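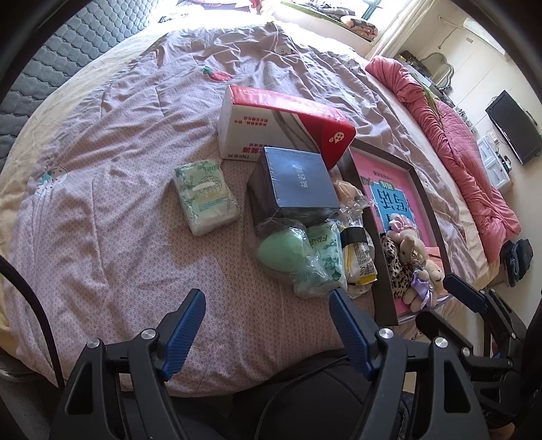

The spare bed, partway through sorting.

Jan 2, 2025

I spent the first working day of the year cleaning out the spare room. I took the day off for it, which sounds sad, but I had 12 vacation days left over and my job only lets us carry six of them. The room had to be done before March anyway, when my cousin comes to stay for a while and will need somewhere to put her clothes.

My method is the same every time. I pick one hiding place, empty it onto the bed, and don't open another one until the bed is clear. The hiding places in this room are the closet shelf, the two drawers under the window, and the canvas bags behind the door. I used to empty everything at once and then sleep on the couch for two nights because I couldn't face it. One at a time is slower but I get to the end.

The pile on the quilt came out of one canvas bag. I couldn't tell you what the bag was for originally. There was a big white and red box in it, a dark navy box with a glossy lid, a pack in green and white plastic, a makeup sponge still in its clear bag with a packet next to it, a snack, a small bottle, and a little beige plush toy. The framed piece with the pink background was leaning against the wall behind the bag, so it got put on the bed too.

I go by three spots. Things that live in another room go by the door. Things I'm giving away go in a carton from the Borkowska move, which I have been reusing for years now and which is mostly tape. Things I have to think about stay on the bed, and I have to deal with them before dinner. The thinking spot is where it goes wrong for me, so the dinner rule matters.

The makeup sponge went to the bathroom cabinet. It's mint green and I like it, and I had been about to buy another one. The packet in with it says Floid on it and went to the same shelf. The green and white pack went into the bathroom too, on top of the stack. I have a bad habit of buying that kind of thing when it's on sale and then putting it wherever there is floor.

The yellow and white snack went to the kitchen. I checked the date and it had a while left.

The navy box was a harder one. Boxes with good lids are my weakness. I have kept more of them than I want to admit, on the theory that they will be useful for presents or buttons or batteries. This time I made myself name the use before it left the bed. I decided on sewing things, which had been in a cookie tin that doesn't close. Needles, the small scissors, two tape measures, all the loose thread. They went in with room to spare and the tin went into recycling. I wrote SEWING on a strip of masking tape and stuck it on the underside, so it doesn't spoil the lid.

The white and red box is bigger and I didn't have a use for it. It sat on the bed until almost the end of the day. I finally put it in the give-away carton for Eylül Karakaya, who lives downstairs and had asked if I had any boxes that size. She picked it up the same evening.

The plush toy is staying. I put it on the windowsill.

The picture took the longest. It has a dark brown frame and big blue and white characters on pink, and it has been leaning against that wall since I moved to Osedthorpe. I kept telling myself I would hang it once I decided on the right place. I tried it over the bed and it was too low, because of the slope in the ceiling. I tried it in the hallway, where the light is bad. In the end I put it across from the door, with the center 66 inches off the floor, so it's the first thing you see when you come in. One nail, with the hole a little off from where I marked it. I moved the mark and pretended that was the plan.

After that bag I did the closet shelf, which was all bedding. I own too many pillowcases. I kept the ones that match something and cut up two of the worn ones for rags. The strawberry quilt stays on the bed because it's the only one that fits over the gray pad without sliding off. It needs a wash, but it was already dark out by then and I don't like running the machine late.

Still left:

The two drawers under the window. One is cables and I'm not looking forward to it.

The second canvas bag, which is heavier than the first.

The lamp, which needs a bulb. I keep buying the wrong base.

A hook for the back of the door. I had one from Horkis that held up fine in the last apartment, so I'll see if I can find the same kind.

I'll do the drawers this weekend if it rains. If it doesn't I'm going for a walk.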